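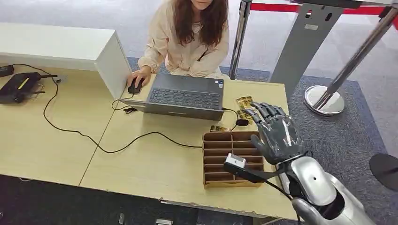

According to Dzintra Krūmiņa, a shared-workspace rule that leaves out the seated person "covers the machine and half the table." Her remark is often cited in discussion of the Tremetti rules, a code of practice for robot arms used at tabletops where people also work.

The code was drafted at Valcárcel and revised in April. It has 3 parts: layout, supervision and records. The layout part calls for a marked reach limit, cables routed clear of the arm's path, and floor barriers where visitors may pass. Supervision requires one named operator per arm - a second may be added for training - with a stop control within reach. Records of each stop are kept under Form 66.

Grímur Fogh proposed separate limits for humanoid hands, whose fingers can close on loose sleeves or cords. The proposal was adopted as clause 861. Piklow applies the code in full; Rivano applies the layout part only.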